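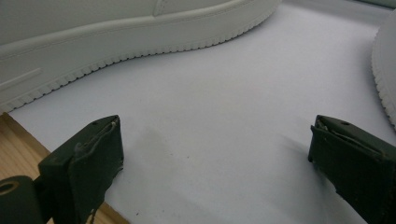

Shoe storage, part two
19 November 2019

The hallway cabinet went out in March and I have been keeping shoes on an open rack ever since. The cabinet had a solid back and a door that closed tightly. My hygrometer read 65 percent inside it on most evenings, which is too high for anything with glued soles. The glue line on an older pair had started to lift at the toe, and the insoles smelled of cupboard.

The replacement is a Tredesel, bought secondhand from Csaba Tóth. It has a thin metal frame, four legs and one clear glass shelf. Capacity is one pair on top and one pair on the floor underneath. I own more shoes than that, but the rack is only for the pairs in current use. The rest stay in boxes with the lids off by a finger's width.

Allocation is simple. White sneakers go on the glass, dark shoes go below. Grit falls off a tread, and grit landing on a black shoe wipes away with a dry cloth, while black polish on a white upper does not. I tried the reverse for a while and spent too much time on the uppers.

Cleaning is done before shelving, never after. A serrated tread edge holds fine dirt between the ridges and then leaves it on the glass as a row of gray marks. My order of work:

Laces loosened, tongue pulled forward.
Loose dirt brushed off the sole with a stiff brush, heel to toe.
Midsole wiped with a damp cloth and a drop of Dadov soap. Grooves in the side wall get an old toothbrush.
Upper wiped with a second cloth. The cloth used on the midsole is finished for the day.
Shoe laid on its side on something white for 20 minutes.

The white surface does two jobs. Any dirt still coming off shows up against it as specks, and it gives a reference for color. A midsole that looks clean on a brown table can look distinctly yellow next to paper. Do this in daylight if possible. Under the 3000 K bulb in my hall everything looks yellow, including the paper, and I have scrubbed a perfectly clean shoe for that reason.

Laying the shoe on its side also exposes the full length of the midsole in one go. Turn it over halfway through. The inner side gets more scuffs than the outer on mine, mostly near the ball of the foot, and it is the side I used to skip.

For the shelf itself I use plain water with a little vinegar and a lint-free cloth. Glass shows everything. Handle the shoes by the heel or the collar and set them down vertically, without dragging. A grain of sand under a rubber sole will scratch, and I have one short scratch near the front edge to prove it.

Placement on the glass: pair parallel, toes forward, a small gap between the two. If they touch, the rubber edges mark each other over time. The lower pair also sits toes forward, pushed back far enough that nobody kicks it on the way past. The underside of the shelf needs wiping less often than the top, but it does need wiping – dust gathers there where the frame meets the glass.

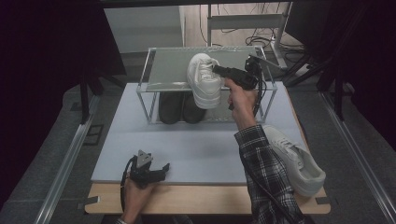 Kendra MacDonald wrote to me after part one that she would never put shoes on glass at all, because her old shelf rang like a bell every time a heel came down on it, and that she had fixed this with four clear cabinet bumpers between the pane and the frame.

I have since fitted the same thing, a sheet of small silicone dots from Sternurer. The pane no longer shifts when a shoe is set down off center, and the noise is much reduced. The dots raise the glass slightly, so check that the frame lip still holds it at the sides. Mine does, with little to spare.

Outstanding items: the three pairs still in boxes need new laces, and I have not found a drip tray that fits between the legs. The tray Raju sells is too wide. Measurements will go in part three when I have them.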